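Teaching by hand vs. teaching by remote: which one do you use?

Bench Arms and Small Automation > Teaching and Demonstration

gravelpit_ned
March 5, 2018

I have been teaching our pair of arms by the grab-it-and-drag-it method for a while now. Put it in free mode, hold it by the wrist, walk it through the job like you're helping a very stiff uncle down a staircase, hit record. It works. My back would like a word, but it works.

Now the shop has bought a Julora remote set, the kind with two little leader arms you hold while the big ones copy you. I have one afternoon on it and I am already worse at everything. Things I could teach by hand in two tries take me nine. I closed the gripper on the table. I closed the gripper on the other gripper.

So, for people who've done both: does it get better, or did we buy a pair of expensive joysticks?

Task is mixed small goods, one soft bag at a time, out of a basket and back into a basket. Two arms.

----------

tinsnip

It gets better. Give it a week. Your hands have to learn that they are not there.

By hand, you feel the load through the arm, so you stop before you squash something. On the leaders you feel nothing, and you go on feeling nothing until the grape is juice. What helped me was slowing way down near contact and going fast everywhere else. Beginners do it the other way around: they creep through empty air and then pounce.

----------

oldferrule

I'll be the grump. Two arms by hand is a party trick. You have two hands, fine, but now you're standing in the workspace with your elbows up, blocking every camera, and your demonstrations are mostly of your own sleeves. We trained on a batch like that once. The thing would hesitate whenever I wasn't wearing the plaid shirt.

Remote or nothing, for two arms.

----------

gravelpit_ned

The sleeve thing is painful because I just went and checked ours. There's a lot of me in there. More scalp than I would have guessed, too.

----------

half_a_washer

Disagree with oldferrule, which is how I know the forum is working.

You don't have to record the camera while you're dragging. Drag it by hand, save the joint path, step out, let the arm play it back on its own and record that. No sleeves. We do it on a Grullden bench with two arms and have done so since last May.

----------

oldferrule

And when it plays back, the bag is in exactly the same place with exactly the same wrinkles, is it?

----------

half_a_washer

For a box, yes. For a bag, okay, no.

----------

oldferrule

I rest my plaid shirt.

----------

tinsnip

He has a point about soft stuff. Playback is great for anything that sits still and keeps its shape. With a zip bag you're correcting the whole way: the lip folds over, the contents slide to one corner, the side you wanted is now underneath. You want those corrections in the recording. They're the good part.

----------

mrs_torque

Different angle, from somebody who gets handed the recordings afterward and has to clean them up.

I went through 465 demonstrations last month, mixed lot, by hand and by remote. I kept notes because otherwise I'd have taken up whittling. The hand-taught ones were smoother and looked prettier. The remote ones were jerkier, but both arms were doing something useful more of the time. With hand teaching, people do one arm, then the other, and the idle one hangs there like it's waiting for a bus.

I threw out about 60 in all. Most of the remote ones I threw out had the same fault, the operator forgetting which arm they were. Most of the hand ones were sleeves.

----------

gravelpit_ned

How do you forget which arm you are?

----------

mrs_torque

You said you closed the gripper on the other gripper.

----------

gravelpit_ned

Withdrawn.

----------

quietbearing

What's your view when you're on the leaders? Are you looking at the real bench or at a screen?

I ask because when we set up our Funura cell I sat facing it, so my left hand drove the arm that was on my right. I did that for three days and thought I was having some kind of episode. Moved the chair around to the other side and cut my failures by a lot. If your arms are bolted at the front rail, sit behind the rail. Sit where the arms would be sitting if they had bottoms.

----------

gravelpit_ned

I'm facing it. I've been facing it the entire time. The manual has a drawing of a person facing it!

----------

quietbearing

The manual was drawn by somebody facing away from the manual.

----------

half_a_washer

Fine, I'll give you bags. But I still warm up by hand, even on jobs we record by remote. Ten minutes of dragging tells you where the elbow wants to go and where it runs out of reach. Then when you're on the leaders you know not to ask for it. People who have only ever driven remote keep steering into the same dead corner and blaming the software.

----------

oldferrule

That I'll allow. Don't let it get around.

----------

tinsnip

Since everybody is being so agreeable, my routine for teaching a bag job on the leaders. It's written for two arms on a front rail. Argue with whatever you like.

1. Park both arms and move the leaders to match before you switch them on. If you skip this the big arms will jump to wherever you left the little ones, and you will learn a new word.

2. Check the cables through the full swing of both wrists. Give them slack, but clip them down the forearm. A loop that hangs free will find the basket rim sooner or later.

3. Give each arm its own job and say it out loud. One goes to the basket, one goes to the bag. Take the bag by the side of its mouth, up near the edge, with just the tips of the jaws. Grab it by the middle and you are picking up the fruit.
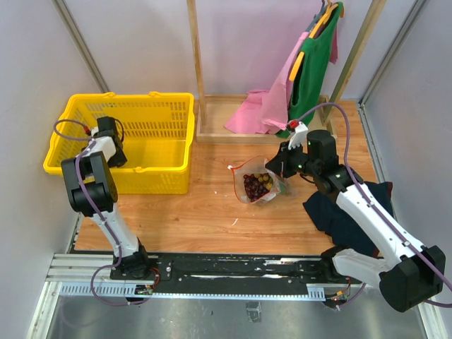 4. Bring the second arm over only once the first has its grip. Moving both at once looks impressive and gets you a recording for mrs_torque's bin.

5. Open the jaws, wait a beat, then back straight out. Plastic clings. If you swing away sideways, the bag comes with you.

6. Leave your fumbles in if you recovered from them. Redo it only if you had to reach in with your own hand.

7. Change something between takes. Turn the bag, shift the basket, leave some other clutter on the bench.

----------

mrs_torque

Number 6, please, everyone. I get sent recordings with every slip trimmed out, and then people wonder why the arm has no idea what to do after a slip. It has never seen one. It thinks life is lovely.

----------

oldferrule

I'd quarrel with 4. If you never show it both arms moving, it never will. Ours takes turns like it's at a four-way stop. Get the slow version solid, then do a batch with overlap.

----------

tinsnip

Fair. 4 is for the first week. After that, go nuts.

----------

half_a_washer

And I'd do 7 earlier. We taught a whole set with the basket in one spot, then somebody bumped the bench, and the arm spent the afternoon placing things carefully onto nothing.

----------

quietbearing

Does anyone use the Ansah foot pedal for the record button? I keep starting takes with a nice clear shot of the arm shaking because I'm leaning over to hit the key.

----------

mrs_torque

Get the pedal. Put tape over the click part or you'll start a new take every time you cross your legs. I have cleaned up that set too.

----------

gravelpit_ned

Update. Moved the chair behind the rail, did ten minutes by hand first, parked the leaders before switching on. Got 3 clean ones in a row. On the fourth I got confident and carried the bag off sideways, exactly as described in number 5.

I left it in. I did not recover from it, though, so I suppose I have to take it out again.

----------

mrs_torque

Yes, please.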